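Visit to the Nondeo Assembly Laboratory, Staledov
2022-07-10
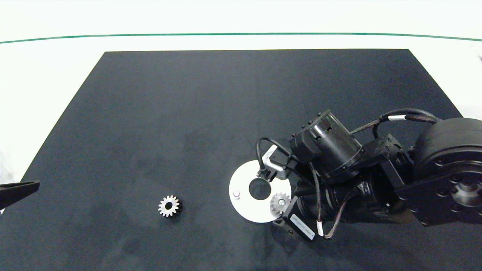 The institute's delegation was received at the Staledov site for a morning program on learned assembly. Nondeo's research group presented its work on placing small spur gears with a robot arm, a task that leaves little room for error in position or angle.

The method is trained first on 4000 simulated attempts and then corrected with 312 demonstrations recorded at the bench. According to the group, the second stage matters most – simulated contact between metal parts remains a poor guide to the real thing. Delegates asked how the policy copes with worn gears, and were told that this has not yet been studied.

The visit closed with a discussion of shared test parts. A return visit to the Petkov building is planned for December.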